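Handout zur Vorlesung Handhabungstechnik II
Block 5: Regeln, Normen und gute Praxis am Greifarbeitsplatz
Stand: 15. Februar 2023

Wer Block 4 (Kinematik der Mehrfingerhände) noch vor sich herschiebt, kann diesen Teil trotzdem lesen. Formeln kommen kaum vor. In der Klausur kommt er erfahrungsgemäß dennoch dran, und zwar mit mehr Punkten, als die Stimmung im Hörsaal vermuten lässt.

Gegenstand ist das Arbeiten mit zwei Armen und zwei mehrgliedrigen Händen an einem Tisch, dazu wenige Objekte, die man auch in einer Küche oder auf einer Fensterbank fände. Das klingt harmlos. Die meisten Regelverstöße im Labor entstehen genau an solchen Tischen, weil niemand vor einem Becher Respekt hat. 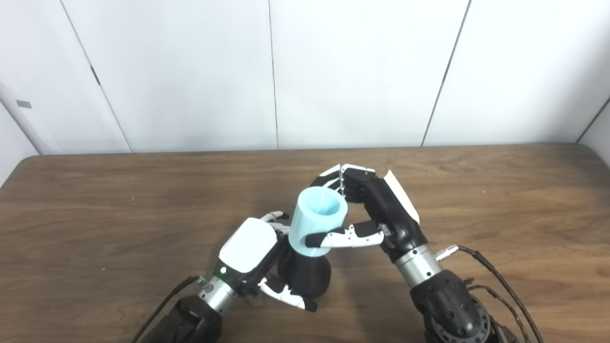
Dr.-Ing. Henrike Vossbeck
Lehrbeauftragte für Handhabungstechnik und Arbeitssicherheit

5.1 Was gilt eigentlich?

Für Industrieroboter ist die DIN EN ISO 10218 der übliche Ausgangspunkt: Teil 1 für den Roboter selbst, Teil 2 für das System und seine Integration. Für den kollaborierenden Betrieb kommt die technische Spezifikation ISO/TS 15066 hinzu. Die Risikobeurteilung richtet sich nach der DIN EN ISO 12100. Darüber liegt die Maschinenrichtlinie 2006/42/EG, daneben das Arbeitsschutzrecht, und irgendwo darunter liegt unsere Laborordnung, die den Vorteil hat, dass man sie an einem Nachmittag durchbekommt.

Beliebter Irrtum Nr. 1: Der Arm ist »kollaborativ«, also ist die Anwendung sicher. Beurteilt wird immer die Anwendung, mit Greifer, Werkstück und Umgebung. Ein sanftmütiger Arm mit einem Küchenmesser in der Hand bleibt ein Arm mit einem Küchenmesser in der Hand.

Beliebter Irrtum Nr. 2: Forschung ist ausgenommen. Es gibt Sonderregelungen für Maschinen, die eigens für Forschungszwecke zur vorübergehenden Verwendung in Laboratorien gebaut wurden. Die Beschäftigten und Studierenden im Raum sind keine solchen Maschinen. Die Gefährdungsbeurteilung wird geschrieben, vor der Inbetriebnahme, und sie wird unterschrieben.

5.2 Die Laborordnung Lasurow

Unsere Übungen laufen nach der Laborordnung Lasurow, 17 Regeln auf zwei Seiten. Die erste Fassung war deutlich länger und wurde entsprechend gelesen. Hier stehen die fünf, gegen die am häufigsten verstoßen wird. Der vollständige Text hängt im Raum und liegt im Kursordner unter Stanimel/Unterlagen.

Regel 2: Arbeitsfläche
Auf dem Tisch liegt, was zur Aufgabe gehört. Kaffeebecher gehören nur dann zur Aufgabe, wenn sie im Versuchsplan stehen. Notizblöcke, Schraubendreher und das Telefon der betreuenden Person kommen auf den Beistelltisch. Ausnahmen werden eingetragen, was die Zahl der Ausnahmen erstaunlich gut begrenzt.

Regel 4: Kabel
Leitungen am Unterarm und am Handgelenk werden so geführt, dass sie die größte vorgesehene Drehung mitmachen. Geprüft wird das in beiden Endlagen, langsam, mit Blick auf die Stecker. Ein seitlich abstehender Stecker ist erlaubt, sofern er in keiner Stellung an den anderen Arm, an die Tischkante oder an das Objekt gerät. »Hat bisher gehalten« ist kein Prüfergebnis.

Regel 7: Anzeigen
Die Bedeutung jeder Leuchte steht im Gerätehandbuch und wird vor der ersten Übung nachgeschlagen. Grün heißt bei dem einen Hersteller betriebsbereit, beim nächsten unter Spannung, und beim dritten hatte die Einkaufsabteilung grüne Leuchtdioden übrig. Aus einer Farbe allein wird niemals geschlossen, dass man hineingreifen darf.

Regel 11: Zugriff
Solange die Antriebe freigegeben sind, bleibt die menschliche Hand außerhalb des gemeinsamen Arbeitsraums beider Arme. Das gilt auch für umgekippte Objekte. Gerade für umgekippte Objekte. Der Reflex, einen fallenden Becher aufzufangen, ist älter als jede Norm und muss in der Unterweisung eigens angesprochen werden.

Regel 13: Abbruch
Jede anwesende Person darf stoppen, ohne Begründung und ohne Blick in die Runde. Wer einen Stopp auslöst, schreibt danach eine Zeile ins Protokoll. Eine Zeile genügt, Aufsätze werden nicht benotet.

5.3 Stoppen, aber welches?

Zur Wiederholung die Stoppkategorien nach DIN EN 60204-1:

Kategorie 0: ungesteuertes Stillsetzen, die Energie zu den Antrieben wird sofort abgeschaltet.
Kategorie 1: gesteuertes Stillsetzen, die Energie wird nach Erreichen des Stillstands abgeschaltet.
Kategorie 2: gesteuertes Stillsetzen, die Energie bleibt anliegen.

Für den Not-Halt kommen nur die Kategorien 0 und 1 in Frage. So weit der Teil, den man auswendig lernen kann. Am Greifarbeitsplatz stellt sich die zweite Frage: Was macht die Hand, wenn der Arm steht?

Öffnet sie, fällt das Objekt. Schließt sie weiter, ist das Objekt womöglich hin, oder der Finger, der dazwischen war. Hält sie die Stellung, dann nur so lange, wie die Mechanik das ohne Energie hergibt. Eine allgemein richtige Antwort gibt es hier nicht, eine dokumentierte muss es geben. Im Versuchsplan steht deshalb für jede Hand getrennt, wie sie sich bei Stopp und bei Spannungsausfall verhält. Bei zweihändigen Griffen ist außerdem anzugeben, ob das Objekt allein auf der Gegenhand oder auf dem Tisch liegen bleiben könnte.

Übungsfrage für zu Hause: Die eine Hand stützt einen bauchigen Körper von unten, die andere greift den hellblauen Becher, der oben darauf sitzt. Sie stoppen nur einen der beiden Arme. Beschreiben Sie beide Fälle. Wer »das passiert nicht« schreibt, bekommt null Punkte und im Labor die Frühschicht.

5.4 Griffzustände sauber benennen

Regeln nützen wenig, wenn im Protokoll »hält irgendwie« steht. Wir verwenden für jede Hand genau einen der folgenden Zustände:

frei: kein Kontakt, kein Griff beabsichtigt
genähert: Finger am Objekt oder dicht davor, Kontakt nicht bestätigt
gestützt: Kontakt, das Objekt wird zusätzlich anderweitig getragen
gehalten: Kontakt, das Objekt wird allein von dieser Hand getragen

»Genähert« ist der Zustand, den alle weglassen. Auf einem Einzelbild lässt sich zwischen knapp davor und gerade schon dran oft nicht unterscheiden. Dann wird »genähert« eingetragen und nicht geraten. Für den Kraftverlauf gibt es Messdaten, das Bild ist kein Kraftsensor, auch wenn man lange genug hinsieht.

Tragen Sie für die folgende Aufnahme beide Zustände ein, zuerst rechts, dann links. Rechts ist der Fall geschenkt: Der Becher ist in der Luft. Links bitte auf den Daumen an dem dunklen Gefäß achten und dann ehrlich bleiben.

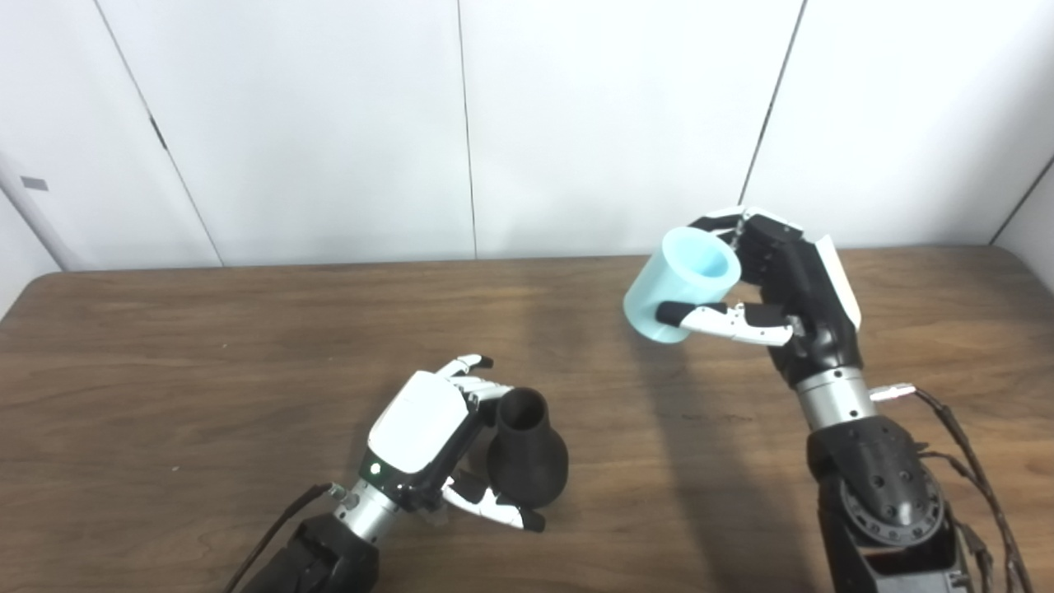 5.5 Protokoll und Daten

Im Kurs Allen des vergangenen Jahrgangs entstanden 779 Durchläufe. 43 davon mussten verworfen werden, fast alle wegen fehlender oder widersprüchlicher Angaben im Protokoll. Die Roboter hatten ordentlich gearbeitet. Man darf daraus Schlüsse ziehen, im Kurs Allen hat man vor allem Ausreden daraus gezogen.

Vor dem Durchlauf einzutragen:
Kennung des Arbeitsplatzes
Bezeichnung beider Hände, mit Softwarestand
Objekte und ihre Ausgangslage
Stoppverhalten je Hand (siehe 5.3)
Name der Person am Not-Halt

Nach dem Durchlauf einzutragen:
Griffzustände am Ende, je Hand
Stopps, mit einer Zeile dazu
Eingriffe von außen, auch die peinlichen
Ergebnis: erreicht, nicht erreicht, abgebrochen

Objekte heißen im Protokoll überall gleich. Wenn ein Becher morgens »Becher hellblau« heißt und nachmittags »Tasse«, sucht die Auswertung eine Tasse, die es nie gegeben hat. Für die Bezeichnungen gilt die Liste im Werkzeug Pyo, Kleinschreibung, keine Umlaute, keine Kosenamen.

Zur Ausgangslage gehört auch der Hintergrund. Wird eine Wand verkleidet, der Tisch gedreht oder die Beleuchtung geändert, beginnt eine neue Messreihe. Schatten der Arme auf der Platte sind normal und bleiben drin. Wer sie wegleuchtet, trägt das ein.

5.6 Unterweisung

Die Unterweisung findet vor der ersten praktischen Übung statt und wird im Kurs einmal wiederholt. Sie dauert eine knappe Stunde. Ohne Unterschrift kein Zutritt, auch nicht »nur kurz zum Gucken«. Inhalt:

Lage und Funktion des Not-Halts, von allen einmal selbst betätigt
Freigabe und Wegnahme der Antriebsenergie
Arbeitsraum beider Arme, abgeschritten und gezeigt
Quetschstellen zwischen Fingergliedern, an der abgeschalteten Hand
Verhalten bei fallenden Objekten (siehe Regel 11)

Lange Haare werden zusammengebunden, lose Bänder und Ausweisketten abgenommen. Ringe kommen in die Schale am Eingang. Die Schale wird am Ende des Semesters geleert, bitte vorher nachsehen.

5.7 Aufgaben bis zum nächsten Block

a) Lesen Sie die Laborordnung Lasurow vollständig und suchen Sie die Regel, die sich mit einer anderen überschneidet. Es gibt eine.

b) Erstellen Sie einen Versuchsplan für das Abheben eines Bechers von einem standfesten Unterteil mit zwei Händen. Umfang eine Seite. Das Stoppverhalten beider Hände ist Pflicht, eine Skizze des Arbeitsraums ebenfalls.

c) Bestimmen Sie die Griffzustände nach 5.4 für beide Aufnahmen dieses Handouts. Welche Angaben lassen sich aus den Bildern allein nicht gewinnen? Nennen Sie auch, warum Sie die zeitliche Reihenfolge der Aufnahmen ohne Zeitstempel nicht behaupten dürfen.

Abgabe als PDF über den Kursordner. Handschriftliches wird angenommen, sofern es sich von Menschen lesen lässt.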